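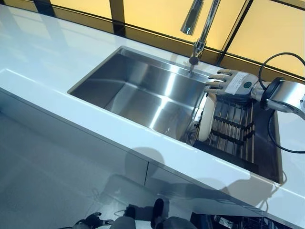
Why plan the hand and the rack together instead of one after the other?

Because the free space over an open dishwasher depends on how far the rack is pulled out, and a grasp chosen without knowing that often leaves the wrist with nowhere to go. Planning them apart is faster to code. It also gave us most of our replans.

4.2 Perception over shiny surfaces

The rest of this section covers the software stack we used for plate transfer in the Vencombe kitchen. Hardware is in Section 3 and isn't repeated. Code names: Vunach is the planner, Bedance is the perception front end. Both run on the same machine, which turned out to matter, see 4.4.

Depth is bad on steel. The sink walls, the dishwasher lining and the counter top all return holes or, worse, smooth wrong values that look like a real surface a few inches off. Bedance drops any depth pixel that lands on a region labeled steel or gloss, then fills in from a fixed kitchen model. The model was measured by hand with a tape. Tedious, but done once.

Shadows were the second problem. With the head camera looking down at the floor or the cabinet fronts, the robot's own shadow is dark, has sharp edges in places, and moves when the arm moves. The first version of the segmenter took it for an obstacle. We now render the expected body outline from joint angles and an assumed light direction and mask whatever overlaps with a low-height region. Crude. The light direction is set by hand per room, and in November it had to be reset between morning and 4 p.m. runs.

Plates are fitted as a tilted disc with a rim. No color model, because pale plates pick up whatever light is in the room. The fit uses the rim only, so a plate that stands edge-on is harder than one lying flat, and a plate behind rack prongs is harder still. For the prong case we let the fit skip thin dark crossings up to 16 pixels wide before it calls the rim broken. Wider than that and it starts joining a plate rim to rack wire.

4.3 Planning the grasp and the rack entry

Vunach samples grasps on the plate rim and rack poses at the same time. A pair is kept only if the hand can hold the rim, clear the prongs, and leave without dragging the back of the palm through the wires. Each query draws 400 pairs. Most die on the wrist check, so that one goes first, then the counter edge, then the full body mesh. Order matters a lot for run time and we only got it right after Julián Pastor profiled it. Figure 4 gives the state this section is mostly about: drawer out, one plate lying tilted in the rack, a second one held by the rim in the right hand over the back part of the rack, left hand raised and out of the way.

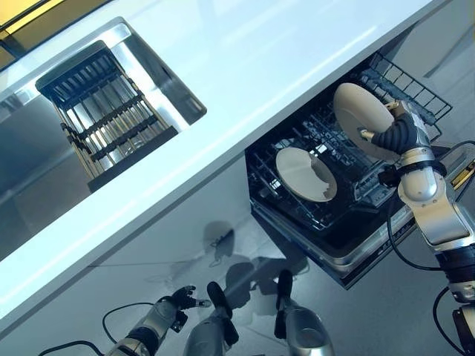

The held plate is treated as part of the hand after grasp, with a margin added all the way round the disc. Too small and the planner threads gaps the real hand can't repeat. Too large and no rack pose survives near the back wall. We tried tying the margin to measured slip but the slip estimate was noisier then the slip, so it's fixed.

Cables are not in the body mesh. Known gap. We add a fat capsule along the forearm instead, which costs some reach near the counter edge. Baltasar Gallardo has a spline version that bends with the elbow; it was not stable enough to report here.

The left hand has no task during a transfer. It still has to be planned, as the parked pose of one arm can block the head camera's view of the rack. We score parked poses by how much of the rack rim stays visible and take the best one that clears the counter. Cheap, and it removed a whole class of lost-track events that we had been blaming on the segmenter.

4.4 Control rate and replanning

The arm controller runs on its own thread and never waits for perception. Bedance and Vunach share what's left. When both fire together a plan takes long enough for the plate estimate to go stale, so every plan carries a time stamp for the estimate it was built on. Older than 110 ms at the start of motion - drop it and ask again. On the shared machine this happens more than we would like, mostly in the first moments after the head turns.

Near the rack, motion is split into a free segment and a guarded one. Free segment: position control, full speed. Guarded segment: slower, with a force limit along the approach axis only. A limit on all axes was our first choice and it stopped the arm each time the rim brushed a prong, and brushing a prong is normal. Figure 5 is a view of the open machine of the kind the rack check works from, with the lower rack partway out on the door, the two plates in it and the cutlery basket to their right.
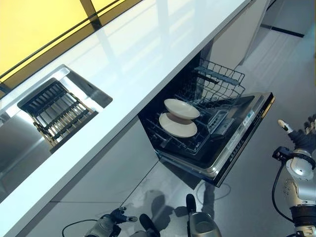

Before any new transfer the planner rebuilds the list of free slots from scratch. Keeping the old list and editing it was quicker, but one bad entry stayed bad until restart. The rebuild also handles plates that have slid against each other, as long as each rim can be fit over at least part of its arc. Where two discs overlap, the slots under both are marked taken and no attempt is made to seperate them.

Rack travel is estimated from the front lip alone. The Sotomayor method fits the entire wire grid and is probably better when the lip is hidden by an arm. We have not compared the two on the same logs. Parameters for both segments are listed in Appendix B.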